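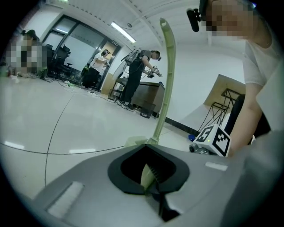 Pale gray floor tile, main hall, Garkard, Abu Hammour

Floor Care Technician (Hard Surfaces)
Employer: Garkard
Location: Abu Hammour
Reports to: Rima Moussa, Building Services
Contract: Full time, renewable
Start: July
Reference: 771

Position

Garkard is hiring one technician to maintain the tiled floors at its Abu Hammour building. The work covers the main hall, two side corridors, the entrance and the storage area behind the hall. All of these areas have glossy gray tile. The hall is used by staff through the working day, so most machine cleaning is done before opening and smaller jobs are done while people are present.

The finish shows streaks, heel marks and detergent residue clearly under the ceiling lights. Applicants should be used to working on reflective surfaces and checking the result at a low angle from more than one side of the room.

Duties

Dust mop all tiled areas before wet cleaning.
Machine scrub the hall and corridors on the schedule issued by Building Services.
Spot clean during the day and dry the area before removing signs.
Measure neutral detergent by volume and record the dilution on the daily sheet.
Inspect grout lines and report cracked, loose or hollow-sounding tiles.
Check floor cables before each pass. Cables in use are not to be unplugged or moved without asking the person working with them. Where a cable has to stay in place, clean up to it by hand and return for the strip later.
Replace pads and squeegee blades, and keep a minimum stock of each.
Take slip readings once a month with the meter kept in the storage area. Training on the meter is given.

Floor work around people

Staff in the hall are often looking at what they are doing and may not see a wet sign. Agree on the section with them first, close it on all open sides, and work away from the exit. Wet sections in the daytime are limited to 10 square meters at a time. No solvent or spray polish is used in the hall – this includes products brought in by outside contractors.

Requirements

At least two years of hard floor maintenance in an office, clinic, school or similar building.
Working knowledge of walk-behind scrubbers and single-disc machines.
Able to read product labels and safety data sheets in English.
Able to lift 28 kg, the weight of the smaller machine without water, with a second person on stairs.
Basic record keeping on paper and in a spreadsheet.

Experience with the Brumik tile care system is useful. Applicants who have only worked on carpet or vinyl will not be considered for this post, but may ask to be kept on file for the Welcombe building, where a mixed-floor position is expected to open later in the year.

Hours and conditions

Shift starts at 5:30 a.m. and ends at 2:00 p.m., with a paid meal break. Six days per week on rotation. Non-slip shoes, gloves and two sets of work clothes are supplied. Transport allowance is paid monthly. Overtime applies to tile repair periods, when the hall is closed in sections and dust has to be cleared the same day.

Selection

Shortlisted applicants attend a short interview and a practical test. The test takes around 200 minutes including breaks and covers machine setup, dilution, one full section of floor, drying, and completion of the daily sheet. Results are judged on residue, edges and corners, cable handling and signage. Speed is recorded but not scored. Test time is paid at the standard hourly rate.

How to apply

Send a resume and the names of two work references to Rima Moussa, Building Services, Garkard, Abu Hammour. Put reference 771 in the subject line. List the floor types and machines you have worked with – model names where you know them. Applications without this list will be returned for completion.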